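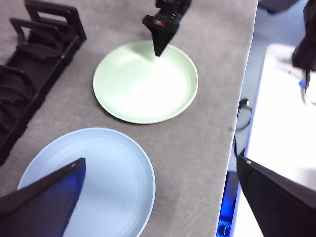 Eugene, Oregon, June

Review: Arkex parallel gripper, two-arm classroom set

Our college robotics club used the Arkex set for one term on a plate-loading exercise: pick a plate off a felt-covered table, turn it on edge, and place it in a slot of a plastic dish rack. Larasati Teoh wrote the control code. I handled mounting and calibration.

The pointed fingers are the best part of the design. They fit under a low rim where the blunt fingers on our old Laster unit pushed the plate away. Felt helps, as the tips can press into it slightly before closing. On a bare tabletop we had to raise the approach height by 2 mm and lost grip on the shallow plates.

Calibration takes 30 minutes per arm and has to be repeated after any finger change. The manual covers this in one paragraph and leaves out the torque value for the finger screws. Saodah Wuisan got it from support by email.

We logged 442 attempts. Of these, 123 failed, most of them at the rack, where a small error in wrist angle puts the plate edge against a divider. Wrist camera glare on pale plates caused most of the other failures. Lowering the exposure fixed part of that.

Cable routing is poor. The supplied clips open under load and we replaced them in the second week.

Recommended for clubs that already have a working arm controller. First-year groups should look at the Starnar kit.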